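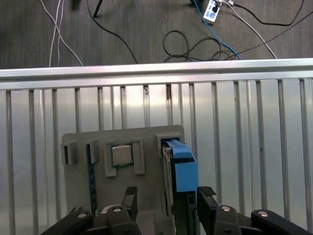
Ulto's sales desk says the calls are better but there are too many of them before lunch – that came in this morning and I'm putting it first since it changes what we do next. They want the afternoon share up before we spend any more on volume. Fair enough. More on it further down.

Progress report, inbound call campaign
24 Feb 2021

Where we are

Target for the period was 600 qualified calls. We got 537. Short by 63, most of it from the first two weeks when the Drisis landing page was sending people to the old number. Fixed now. Calls that went to the old line are not in the 537 and we can't get them back into the count, the old provider doesn't keep the detail.

A call counts as qualified if it goes past the menu and the caller asks about price, stock or a visit. Same rule as the last report. Repeat callers counted once.

What got done

Search ads rewritten for all four product groups. Old ones are paused, not deleted, in case you want to compare.

Tracking numbers – six live, one per channel. Skov set them up and they work. The one on the printed flyer has had very few calls but the flyers only went out in part of the area so far.

Email to the lapsed customer list went out, in two halves. Second half had the phone number in the subject line and did noticably better. Will do it that way from now on.

Call script cut down. Old one had the agent asking for a postal address before anything else and people hung up. Address is now the last question.

Drisis page has the click-to-call button at the top on mobile. Desktop still has it in the footer, waiting on their developer.

What didn't

Radio spot. Not booked. Station came back with a price above what's in the grant and no flexibility on dates. Suggest we drop it and move the money to search, but need a yes from you in writing as it's a separate budget line.

Gimum referral scheme is behind. Their terms are still with their legal people and we can't print the cards until the wording is agreed. Nothing spent on it yet.

Reviews. We said we'd ask every caller who bought something to leave one. Agents forget. Have added it to the wrap-up screen so it should pick up.

The morning problem

Ads run all day but the budget is mostly gone by noon, so calls bunch up and some ring out. Two changes going in on Monday – spend split evenly across the day, and bids down in the first two hours. Ulto will move one agent to a later start. Will send the hourly numbers once there's a full week of them.

Money

Search is on plan. Print slightly under. Radio and Gimum lines untouched. No overspend anywhere. Full sheet is in the shared folder, the tab called "spend to date", ignore the other tab its an old draft.

Next period

Target stays at 600 unless you want to lower it while we sort out the hours. I would keep it.

Desktop button on the Drisis page.
Rest of the flyers out.
Gimum cards to print if the wording comes through.
Second email to the lapsed list, then leave them alone untill June.

Needed from you

Yes or no on moving the radio money. Also who signs off the Gimum wording on your side, I have two different answers in my inbox.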